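My grandmother's poppy seed roll, and the winter I finally wrote it down

I have been promising my cousins this post since May, and a couple of you have started asking in the comments whether I'd given up, so I'm sitting down with a pot of tea and I'm not getting up until it's done (or until the tea runs out, whichever comes first).

If you've been reading a while, you know my grandmother baked without a recipe. She had a blue cup with a chip in the rim, and everything was measured in that cup. Two cups of flour, a little more if it was raining. Milk "until it looks right." When I was 7 I asked her how she knew when it looked right and she laughed so hard she had to put the spoon down. The cup went missing when the house in Mirneren was sold, and for years I figured the poppy seed roll had gone with it.

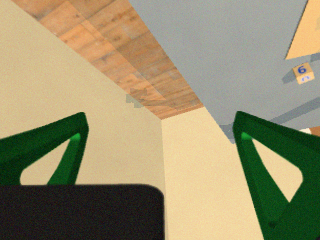 Then last winter I got a letter from Barbara Rutkowska, who grew up next door and used to be sent over to borrow sugar. She'd found an old notebook of her mother's, and tucked inside were four lines in pencil that said, more or less, how my grandmother made her dough. No oven temperature, of course! But it did mention sour cream, which I had never once thought of, and lemon peel, which I should have.

So I started baking. The first roll split down the side and leaked filling all over the oven floor. The second was so dry that even my husband, who will eat anything with sugar on it, quietly asked if there was any of the split one left. I kept a running list on the back of an envelope, and by the time spring came I had made almost 29 of them, if you count the one I dropped on the porch steps.

What finally fixed it was the filling. I'd been grinding the seeds dry, and my friend Aoife Scanlon, who bakes far better than I do and is much too polite about it, asked whether I was scalding them first. I was not. You pour hot milk over them, cover the bowl, and go do something else until they're cool, and after that they grind up dark and soft and smell the way that kitchen used to smell on a Wednesday afternoon, with the radio going and the windows all steamed over.
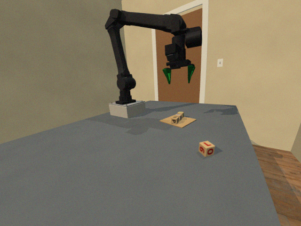

The other thing is patience with the dough, and I don't have much of that. It wants to rest in the refrigerator overnight. I tried cheating with two hours and it sprang back at me like a window shade. Roll it thinner than feels wise, leave a good border along the edges, and wrap it in parchment paper, snug but with a little room to grow.

I took one to Barbara when I drove up to see her. She cut a slice, ate it standing at the counter, and told me it needed more raisins. Then she had a second slice.

I'll type up the full recipe with proper measurements over the weekend. Raisins are optional, whatever Barbara tells you.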